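Open Wednesday at the Derau shared workshop, Blackburn

I went because the flyer said "home robot build, see it work" and I have read that sentence before. Entry was free, parking was six dollars. The build is called Sultis, a pair of arms put together on evenings and weekends by members of the shop, and it lives at the back past the table saws.

They quote 906 hours of labor so far. I asked if that included the waiting for parts and got a shrug. The brackets are printed in the shop, and the wiring is still being moved every week by the look of the cable ties on the floor.

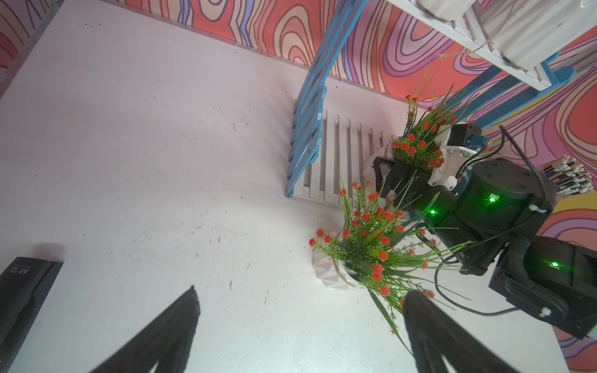
*Sultis at its table, second arm at right with the green status lights on.*

The job they have picked is tidying a small garden display: pots, fence pieces, a shelf. A member told me the arms had done 102 clean pickups in December. Clean by whose count? Theirs. There was no log on the wall, and a pickup seems to mean the thing left the table, wherever it ended up. 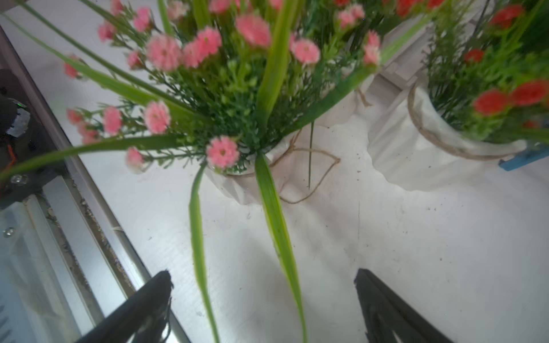

My own trouble with home builds is that the test gets easier as the deadline gets closer. I saw it at the Brosovau fair, where a sorting arm could only sort blocks of one size. I'll give Derau credit for going the other way. A pot with twine tied around it and long blades of grass hanging down over the front is a mean thing to hand a two-finger gripper, and I'd like to see it lifted 200 times in a row before I believe any number.

The talk at four was mostly about money. Motors cost more than planned, and the next set is on hold until dues come in.
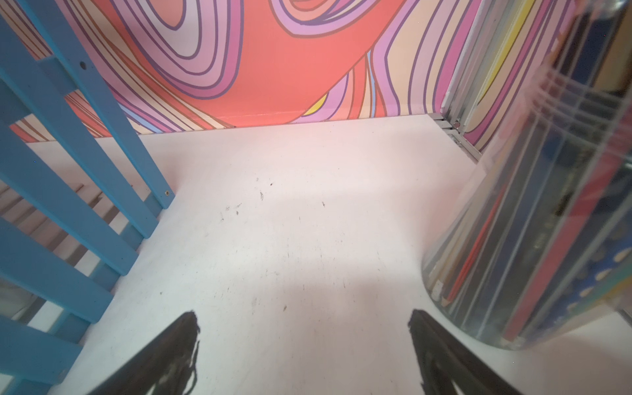

Then there's the question of what it's for. I asked twice. The first answer was "learning," which I accept. The second was "helping older people at home," which I don't, at least not at this speed and with an operator standing by the switch. If they stuck with the first answer I'd have fewer complaints.

Coffee was decent. The next open evening is the same day next month, and I've asked them to bring the log.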